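Breadcrumb navigation

Breadcrumb navigation is a secondary navigation aid used on websites to show the position of a page within the structure of the site. It usually consists of a single line of text links placed near the top of the page, below the main menu and above the page title. Each link leads to a page one level higher than the one after it. The last item names the current page and is normally not a link.

Types

Location breadcrumbs reflect a fixed hierarchy. Every page has one parent, and the trail is the same no matter how the visitor arrived. County, school and library sites mostly use this type.

Attribute breadcrumbs list the properties of an item, such as its category, size or color. They are common in online catalogs, where one item may belong under several headings.

Path breadcrumbs record the pages a visitor has opened during a session. They largely repeat the function of the browser's back button and have fallen out of use.

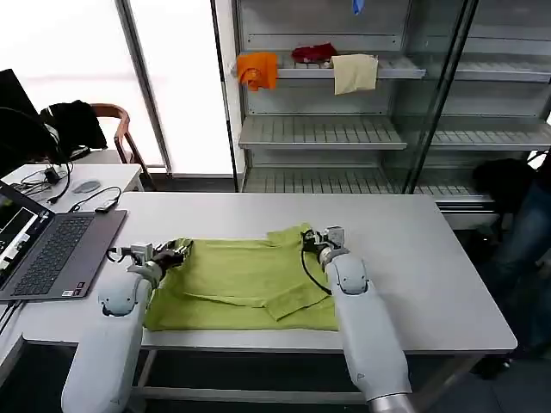 Separators and length

The items in a trail are divided by a character, most often the greater-than sign, a slash or a small arrow. The separator is decorative and should be hidden from screen readers, which otherwise speak it aloud between each pair of links. Trails deeper than five levels are often shortened on narrow screens. The usual method is to keep the first item and the last two, and to replace the rest with an ellipsis that opens when selected.

The Nitcombe town site, which holds 852 pages, limits its trails to four levels. The Zekach library catalog has no such limit, but cuts any page title longer than 60 characters.

Generation

Trails may be written by hand or built by the content management system. In the Dusel system the trail is read from the folder path, so a renamed folder changes the trail on every page below it. The Núñez theme stores a parent field for each page instead. When that field is blank, the trail shows only the home link. A February review of the Nitcombe site found 276 pages in this state; all had been imported from an older server. 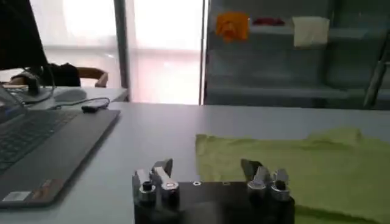

Gripper with metallic fingers above a white tabletop.

Accessibility

The trail is placed in a navigation region with its own label, so that it can be told apart from the main menu. The links are marked up as an ordered list. The current page is identified in the code as well as by its appearance. Link text should match the title of the target page.

See also

Site map
Landing page
Skip link
Footer menu

Page last edited 13th December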